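机器现在能不能收拾餐桌？手持夹爪采的数据够不够用？

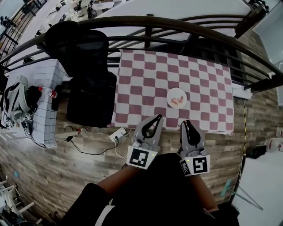

图1　格子桌布，白色圆盘，盘里几块粉橙色食物，双手各持一只夹爪

提问者：Nizar Sayegh
提问日期：7月2日
标签：家务自动化　双臂操作　柔性物体　餐后清理

我在 Jokthorpe 管一家小型寄宿公寓的后勤，每天晚饭后要清理餐厅。老板最近问我，能不能买一台机器把收盘子、倒残渣、擦桌布这几件事接过去。我不是做机器人的，查了一周资料，越查越乱，宣传视频里什么都会做，论文里又都是成功率表格，两边对不上。

上面的图大致就是我关心的那一步：桌上铺着格子桌布，盘里还剩几块吃的，要把盘子端走，不能洒，不能把桌布带下来。人用两只夹爪代替手去做，我理解是为了给机器录示范。

具体问题：

1. 端走一只装着少量食物的盘子，现在的双臂机器能不能稳定做到？“稳定”按我的标准，是连续做一个月不用人在旁边看着。
2. 盘里的食物要单独夹出来（比如放进保鲜盒），难度是不是比端盘子高很多？
3. 桌布是布的，边缘垂在桌沿外面，对机器有没有影响？要不要换成硬桌面？
4. 如果自己录示范，要录多少条才有意义？

预算不方便写，可以假设买得起一台轮式底盘加双臂，买不起第二台。餐厅桌子不会搬，但椅子每天位置不一样。

补充：有人问盘子种类，主要是圆形白瓷盘，也有少量深碗。玻璃杯由人收，不在讨论范围内。

----

回答 1　　已采纳
回答者：Reet Eglītis

按你的编号答。先说结论：单步动作可以，整段流程无人看管不行。

一、端盘子

圆盘平放在桌上，难点在第一下。盘沿离桌面只有一两厘米，夹爪的下指要伸到盘沿底下，上指压住盘沿内侧。刚性平行夹爪对高度误差很敏感，低了顶桌面，高了夹空。图里那种鳍形夹爪，指面受力后会顺着物体弯，容差大一些，但弯了之后夹持力的方向也跟着变，盘子在空中容易绕夹持点往下转。所以一般用双手，左右各夹一侧，同步抬起。

双手同步抬起的误差主要来自两臂之间的标定。手持采集时由人来协调，数据看起来很顺；换到机器上，两臂基座之间差几毫米，盘子就是斜的。盘里如果是干的块状食物，斜几度没有关系。有汤汁就另说。

我在 Cendden 的一个测试间里做过同类任务。固定桌子、固定盘型、盘里放块状食物，统计的是“端起并放到旁边托盘上，食物不掉出盘外”。连续 1004 次，失败 71 次。失败里面多数是第一下没有夹住，重试能救回一部分；真正掉盘的很少，但是瓷盘掉一次就要停下来扫地，机器自己不会扫。

你要求一个月没人看着。假设每晚收 20 只盘子，按这个失败率，每晚平均有一只多出问题。不满足你的标准。

二、夹食物

比端盘子难，难在另外的地方。小块食物的形状不固定，表面摩擦系数差别大，压力小了滑脱，压力大了夹碎。几块靠在一起时，视觉上很难分清哪里是一块的边界，深度相机在浅色盘面上还可能有反光造成的空洞。

如果目的只是把剩余食物弄走，不要一块一块夹。端起盘子整体倾倒，再用刮板过一下，动作数少，成功率高。只有需要保存食物时才值得逐块夹，这种情况我建议继续由人做，人做用不了半分钟。

三、桌布

有影响，分三种情况。

（1）夹爪下指伸到盘沿底下时，可能连布一起夹住。抬起时桌布跟着起来，旁边的东西就会移位。检测办法是看抬起过程中腕部力的曲线，夹到布时力会持续上升，正常的盘子抬离桌面之后力就平了。阈值要按你家盘子的重量调。
（2）垂在桌沿外面的布边，底盘靠近时可能被机身凸起的部分挂住。底盘停靠距离留足，或者用桌布夹固定。
（3）高对比度的大格子花纹。对学习型策略，花纹会成为定位线索，训练时桌布总是同一个方向，换个方向铺，抓取点就会偏。解决办法是采集时频繁换桌布，转方向，或者干脆换桌布品种。

能换硬桌面就换。换不了，至少换成薄的、贴桌的防滑垫。

四、示范条数

没有通用数字。单一任务、单一地点，1000 条以内可以看到能用的策略，条件是覆盖面要够：盘子位置、剩余食物的多少、灯光、椅子位置都要变。同一个位置重复录一百条，价值接近录十条。

手持夹爪采集的好处是快，不占用机器。要注意的地方：

- 夹爪上的标记块不能被袖子或盘子挡住，挡住了位姿就断，具体取决于你用哪一种定位方案。
- 人的手腕能转到的角度，机器臂未必能转到。录完先做一遍可达性检查，不可达的片段剔除。
- 人走得快，机器跟不上。回放要降速，降速后带惯性的动作（比如甩一下把残渣倒掉）会失效。录的时候就不要甩。
- 开合宽度要有记录，只记末端位姿是不够的。

关于椅子：导航避障本身不难，麻烦的是椅子塞在桌子下面，手臂够不到桌子中央。推椅子是另一个任务，要另外录，或者让住户吃完把椅子统一拉开。后者便宜。

综合建议：现在不要买。如果一定要试，把任务缩到“从桌上取盘，放进收盘车”，有人在场，机器失败时人补一下。

----

回答 2
回答者：Sizwe Sibiya

上面说的基本同意，补充成本这一侧。

我在 Greenberg 的一个食堂后厨做过改造，最后没有上双臂，上的是传送带加固定工位。住户自己把盘子放到窗口，后面的事情就全是固定位置的，单臂加吸盘即可，失败主要在深碗上，深碗底部有圈足，吸盘漏气。深碗我们后来单独走一条道。

你的问题里面，最难的部分是“到桌边去拿”。如果餐厅能让人自己把盘子端到一个地方，自动化的难度下降一个等级。改流程花的是一块牌子和一个架子的钱。

另外两点：

维护。夹爪指面沾油之后摩擦变小，每天要擦。软指材料洗多了会变硬，要备件。供应商报价单上通常没有这一项，要单独问。

食品接触。夹爪直接碰食物和碰盘沿，清洁要求不同。你的第 2 个问题如果真要做，先问清楚当地卫生检查怎么认定，我们那边 2 月份就因为这个停过一次，补了材料才恢复。

擦桌布我没有见过能用的。擦硬桌面可以，布面一擦就皱，一皱后面的轨迹全错。布的东西建议整块换下来送洗，换布由人做。

----

回答 3
回答者：Corey Costigan

能做，网上视频很多，叠衣服都行了，端盘子更没问题。买贵一点的就好。

　　评论（Reet Eglītis）：视频是几倍速、剪过几次、拍了多少遍，都要看说明。楼主问的是一个月不看着，视频回答不了这个。
　　评论（Corey Costigan）：那也比两年前强多了吧。
　　评论（Reet Eglītis）：强多了，同意。不影响结论。

----

问题下的评论

Hiba Khalaf：请问回答 1 里 71 次失败，重试算不算在里面？我们在 Udus 测的时候，允许重试一次和不允许重试，数字差得很大。

Reet Eglītis：不算重试，第一次没成功就记失败。允许重试一次的数据我没有按同样条件跑完，不报。

Hiba Khalaf：明白。那盘子的初始位置是随机的吗？

Reet Eglītis：在桌面一个固定矩形内随机，盘沿离桌边至少一掌宽。盘子悬出桌沿的情况没有测。

Nizar Sayegh：谢谢各位。和老板谈过，决定先按回答 2 的办法设一个收盘窗口，桌布也换成防滑垫。采纳回答 1，问题答得最全。再问一句，收盘车的高度有没有推荐？

Sizwe Sibiya：和餐桌同高，少一个升降动作。以后真要上机器也用得着。

Nizar Sayegh：收到，我去量一下桌子。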